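The Case for a Pale Table

When we replaced our old table in June, everyone who saw the new one said the same thing. It's going to show everything. They meant this as a warning, and I took it as one for a week or so. I now think it is the best argument for buying a light-colored table, and that most households and shared workrooms would be better off with one.

Our old table was dark brown with a busy grain. It was a good piece of furniture and I don't want to run it down. It cost 363 dollars secondhand and we used it for eleven years. But a dark, patterned surface hides things. It hid crumbs, coffee rings, pencil marks, glue, and a great many small objects. I found a screw on it once that had been missing from the Lemholm shelf since the winter before. It had been lying next to the fruit bowl the whole time, as far as I can tell.

People treat this as a benefit. Furniture stores sell it as one. The Gemis catalog has a whole page of tabletops described as forgiving, and what that means is that you can leave them dirty for longer. I understand the appeal. If you have small kids, or you work long days, a table that looks fine from the doorway is worth something. The trouble is that a table is not used from the doorway. You put your sleeves on it. You put bread on it.

On a light gray top you can see the state of things when you walk past. A smear is a smear. You wipe it or you decide not to, but you know about it. I wipe ours more often than I ever wiped the brown one, and each time it takes less than a minute, with a damp cloth and no product. The brown table used to get one long cleaning every couple of weeks, with a scraper.

The second argument is about small things, and it matters more to me. We do a lot at our table that involves small parts. There are beads, board game pieces, buttons, fuses, the little caps that come off felt pens. On a plain pale surface any of these stands out, and a red or orange one stands out from across the room. On the brown table we sorted by touch. I used to spread out a white bedsheet before starting a puzzle, and I know other people who do the same, and I don't see why you would own a table that needs a sheet over it before you can use it.

Color does most of the work here, but size helps. We looked at the Aasen, which comes in a very nice gray and costs 248 dollars, and it was too small. Once you have a tray and two pairs of elbows on it there is no open space left, and open space is what lets you see a loose piece. We also looked at one from Trimari at 1,750 dollars, with an oiled surface that you are asked not to put glasses on. I have nothing to say about that one except that we put glasses on tables.

There are fair objections. Glare is one. Our table sits near a window, and at four in the afternoon the near half is bright and the far corner is in shadow, and it is hard to look at both. A shade fixes it, if you remember to pull the shade.

Scuffs are another. A light top does pick up faint marks that don't come off with a cloth, and after a few months you will have some. 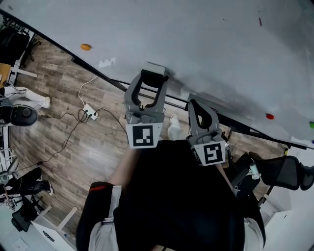

I've stopped minding them. A mark that stays after wiping is just wear, and the brown table had plenty of that too, only you had to tilt your head to find it. What I would not do is chase every streak with a stronger cleaner. I tried that on one corner and it came out duller than the rest.

Tape is worse than scuffs. If you tape paper down on a table, take it up the same day, slowly, and get the corners. A white scrap on pale gray is the one thing this kind of table hides fairly well, and the glue under it collects dirt.

The last objection is that a plain gray table looks like an office. That may be true. Ours has a thin dark edge, which helps a little, and I spent part of the 225 dollars we got for the old table on a lamp with a warmer bulb. It still looks somewhat like an office. I would rather have that than go back to feeling around for buttons under the fruit bowl, and if the choice comes up again I'll buy the same color, maybe a little longer.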